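Skemura Workshops, Unit 12
Monthly walk-round checklist, February
Carried out by: Areti Giannakopoulos
With: Kamlesh Yadav (ground floor), Dardo Troncoso (yard)
Marks: OK / Action / Not checked

1. Entrances and escape routes

Front door opens fully and closes on its own: OK
Rear fire door, push bar: Action
Comment: Bar is stiff at the hinge end and needs a firm shove. Reported to Grutus under job 483. Retest after they have been.
Corridor to the rear door clear: Action
Comment: Two flattened boxes and a sack truck against the wall. Moved during the walk-round. Same spot as last month, so Kamlesh will put yellow tape down.
Exit signs lit: OK
Comment: The one over the stairs is dimmer than the rest.

2. Fire equipment

Extinguishers in place, pins and tags intact: OK
Extinguisher by the paint store: Action
Comment: Bracket loose, one screw missing. Wall plug needs replacing as well.
Call points unobstructed: OK
Weekly bell test written in the book: Action
Comment: 3 weeks signed, one blank. Orestis Xenos says the test was done but he did not have the book. Please write it up the same day.

3. Electrical

Portable appliance labels in date: Action
Comment: Kettle in the mess room and the small desk fan have no label. Both unplugged and put on the shelf in the office until tested.
Extension leads, no daisy chains: OK
Distribution board cover closed, nothing stored within a metre: OK
Sockets and switches undamaged: OK
Comment: Cracked faceplate from the January list has been changed.

4. Storage and small parts

Racking upright and fixed to the wall: OK
Heavy items on lower shelves: OK
Parts kept in bins, none left on the floor: OK
Bins sound, no splits: OK
Bin labels readable: Action
Comment: Labels on the top row have faded. Bianka Pap is printing new ones.
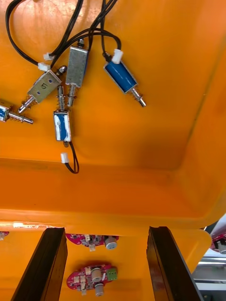
Item 4, small parts: solenoids in orange bin.

Comment on item 4: Anything with wires attached should go in a bin on its own and not in with screws or washers. The mixed fixings tin on the end bench needs sorting.

5. Floors, stairs and lighting

Stair nosings secure: Action
Comment: Second step from the top lifts at the left. Screwed down for now, but the wood is soft and will want a proper repair.
Handrail firm: OK
Floor free of spills: OK
Lights working: Action
Comment: One tube flickering over the sink. Spare in the cupboard.

6. First aid and welfare

First aid box stocked: Action
Comment: Short of medium plasters and eye wash. Ordered from Gretix.
Accident book available: OK
Hot water at sink: OK
Comment: Slow to come through, roughly 2 minutes.

7. Yard

Bins away from the building: OK
Gate latch: OK
Drain cover: Not checked
Comment: The Tehrani van was parked over it. Dardo to look when it has gone.

Open actions go on the board by the office. Initial each one when it is finished.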